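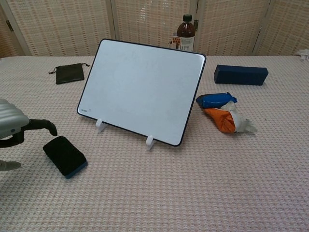 Grollora Tabletop Arm, Rental Service
Pre-Use Safety and Acceptance Checklist, with Inspector Comments

Site: Jallow Learning Center, Activity Room
Equipment under review: Grollora single-arm unit with two-finger gripper, supplied by Latley
Date of inspection: 23 February 2026
Type of inspection: Acceptance, prior to signing of service agreement
Task under review: Board wiping and table clearing

Ratings: S = satisfactory. C = satisfactory with comment. U = unsatisfactory, correct before use. N = not inspected.

Section A. Work surface

A1. Surface level and stable under load: S

A2. Surface covering lies flat and is secured against sliding: C
Comment: The table is covered with a pink waffle-knit cloth. The texture is acceptable for pick-up of the eraser, but a fingertip may catch in the weave on a low approach. The supplier's manual calls for a clearance setting to be entered for soft coverings. The setting was at the factory value on arrival and has been changed. Recheck after each laundering.

A3. Whiteboard supported and upright: C
Comment: The board stands on two small white plastic clips. Contact force during wiping is to be kept at the lowest setting. Staff shall confirm that both clips are seated before each session.

A4. Eraser placed flat, felt side up, within reach of gripper: S

A5. Board surface free of residue: C
Comment: Faint smudges remain. They do not affect safety. See D2 regarding the cleaning standard in the agreement.

Section B. Items in the work area

B1. Loose cords, straps and strings kept clear of the gripper: U
Comment: The black drawstring pouch has a cord that trails onto the table. Cords are to be tucked inside or the pouch removed. The supplier's manual lists drawstrings as an entanglement hazard in the same paragraph as lanyards and hair.

B2. Containers capped and upright: S
Comment: One brown plastic bottle, black screw cap. It stands behind the board. Contents to be entered on the room's materials sheet.

B3. Small wrapped items suitable for gripping: C
Comment: The blue and orange wrapped pieces overlap. The unit should be presented with them separately until the supplier has shown that it can handle touching objects. Food items, if used, are not to be eaten afterward.

B4. Boxes placed parallel to table edge and not overhanging: S

B5. Waste and scrap removed before start: C
Comment: A small crumpled white item was left near the back corner of the cloth. Remove.

Section C. Arm, gripper and controls

C1. Housing intact, no cracks or sharp edges: S

C2. Gripper fingers secure, no play at the joint: S

C3. Emergency stop within reach of operator: S
Comment: Tested twice from the seated position.

C4. Maximum payload posted at the station: U
Comment: The label supplied gives 1000 grams. The quotation gives 441 grams with the gripper fitted. Latley is to state in writing which figure applies. The lower figure governs until then.

C5. Speed limit set for shared rooms: S
Comment: Limited to 200 millimeters per second. The limit is protected by a passcode.

C6. Folding screen outside the reach of the arm at full extension: N
Comment: The screen behind the table is hinged and can be moved. Mark its position on the floor and measure before the next inspection.

Section D. Service agreement

D1. Response time for faults stated: C
Comment: Next business day. Parts ship from Bragança, and the agreement is silent on delays in transit.

D2. Acceptance standard for wiping task stated: U
Comment: The phrase "visibly clean" is not sufficient. A written standard is requested.

D3. Maintenance interval stated: S
Comment: Every 509 operating hours. First service expected in December at the planned rate of use.

Result: Conditional acceptance. Supervised use is permitted once B1 is corrected. Unsupervised use is not permitted. Items C4 and D2 are to be closed by the supplier before signature.

Retain this form with the equipment log.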